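Jernau rewrites weigh-in rules for amateur MMA shows

The Jernau amateur mixed martial arts league has published a new set of weigh-in and medical rules, which apply to every show it sanctions from 10th July. The changes replace the single morning weigh-in used until now with a two-stage check, and give the ringside doctor the power to remove a competitor at either stage.

Under the old system, competitors were weighed once, on the day before a show. The league's review, completed in June, found that this left enough time for large weight cuts, a practice it had advised against but had no means of controlling.

The first check will now take place on the afternoon before the show. Competitors must be within the limit for their division, with no allowance. The second check is held on the day of the show, no later than two hours before the first bout. At that point a competitor may weigh no more than five per cent above the divisional limit. Anyone over that figure is withdrawn, and the opponent is offered either a replacement at a similar weight or a place on the next card.

Heavyweights are exempt from the second check but must still attend the medical, which takes place at the same time. It covers blood pressure, resting pulse, hand and eye examination and a short set of balance and memory questions. The results are entered on a standard form and kept by the league.

Promoters carry most of the extra work. Each show must have calibrated scales, a spare set, a private room for the medical and a contact number that is answered from the first check until the last competitor has left the venue. Entry forms must reach the league office nine days before the show. Late forms will be accepted on payment of a fee, provided that the medical history section is complete.
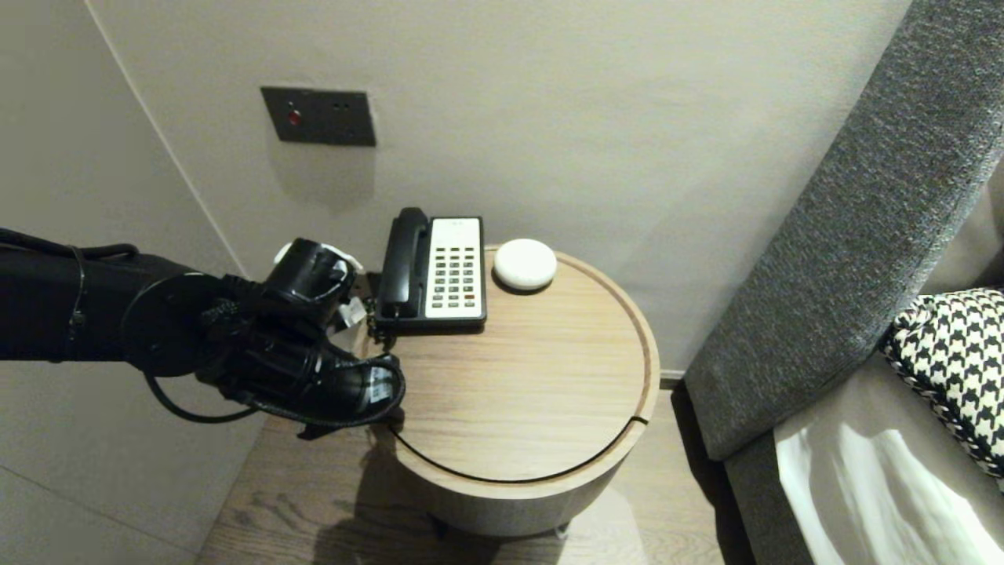
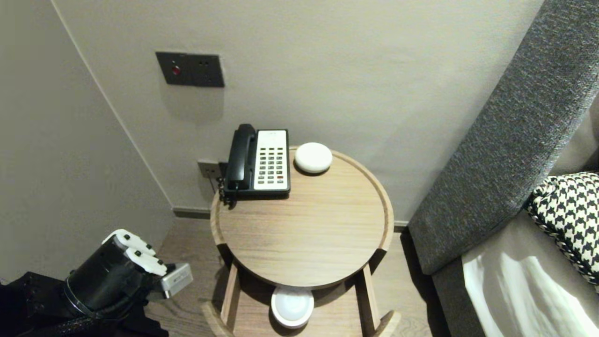 Round wooden side table with a telephone.

The rules also set out penalties. A competitor who misses weight at the first check is fined 20 points in the league table and may not enter a title bout for the rest of the season. A second miss in the same season brings a suspension. Promoters who run a bout without a completed medical form lose their deposit, which goes up from 500 to 1,000 euros under the new terms.

Two clubs, Juka and Nilsuwan, asked during the review for a longer lead-in period. Both argued that their competitors had already begun preparing for summer shows under the old limits. The league did not agree to a delay but will allow any competitor to move up one division without losing ranking points, so long as the request is made before the first show under the new rules.

Zeltura, which promotes most of the league's cards in the west of the region, said it would move its first check to late afternoon so that travelling teams could attend without an extra overnight stay.

Title bouts remain at three rounds of three minutes. Glove sizes, shin guards and the ban on elbow strikes to the head are also unchanged. The full rules are available from the league office, and clubs have been asked to return a signed copy with their next set of entry forms.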